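Lecture 5: From hand-held demonstrations to a control policy
Course notes, Robot Software II. Text by Encarnación Aguirre
27 Nov 2025
3 comments · 12 shares

Last time we finished with classical planning. We had a model of the arm, a model of the table, and the planner searched for a path between two poses. Today we drop the model of the table and learn the motion from demonstrations. Please read section 2 again after the lecture, as most mistakes in the August project reports came from there.

1. What the policy receives and what it returns

At each step the policy gets the last two camera images and the gripper state: position, orientation and finger opening. It returns a short piece of future motion, which we call a chunk. In our code a chunk has 64 steps. At 50 Hz this makes 1.28 seconds of motion. We execute the first 25 steps, then ask the policy again and throw the rest away.

Students often ask why we do not execute the whole chunk. You can, and the motion will be smoother, but the robot is then blind for more than one second. If the object slides, the fingers close on air. With very short execution you get the opposite problem: two following chunks do not agree and the arm shakes.

2. Frames

All actions are written relative to the gripper pose at the start of the chunk. Do not use the world frame. Two demonstrations recorded in different places have different origins, and the network cannot know this.

For two grippers we need one thing more, the pose of the left gripper seen from the right one. In Tarano this is the field rel_pose. If it is missing, the loader fills it with the identity and gives no warning – so check it before you train.

3. Time

Images and poses do not arrive together. The image is always older. Pindum stores both with their own clock, and you must shift the poses back by the measured delay before you cut the chunks. An error of 5 steps is already enough to make a grasp close too early.

4. Two hands, one object

In a task with two grippers, each camera has its own view, and the other gripper is part of this view. This is useful information. The policy can learn where the second hand is directly from the pixels, even when rel_pose is noisy. For this reason we do not mask the other gripper in training.

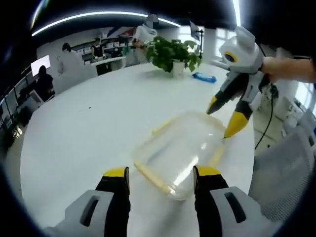
Fig. 5.1. View from one hand-held gripper. The second gripper reaches from the upper right towards a clear plastic container.

Two points for perception. A transparent object shows the table through itself, so a depth estimate on it is often wrong, and a reflection moves when the camera moves. Also, the lens is very wide and straight lines near the border become curved. Keep the lens parameters together with the data and do not crop before you have read exercise 2.

Exercises
1. Change the executed length from 25 to 5 and plot the jump between chunks.
2. Train once with the full image and once with a centre crop. Compare the error of rel_pose.

Comments (3)

Farzana Siddiqui
In section 1, are the 25 steps counted from the time of the image or from the time when the network has finished? I get a small jump at each new chunk.

Encarnación Aguirre
From the time of the image. You must skip the steps that have passed during the computation. I will add this to section 3.

rulta_user
The identity problem with rel_pose cost me two evenings. Thank you for writing it down.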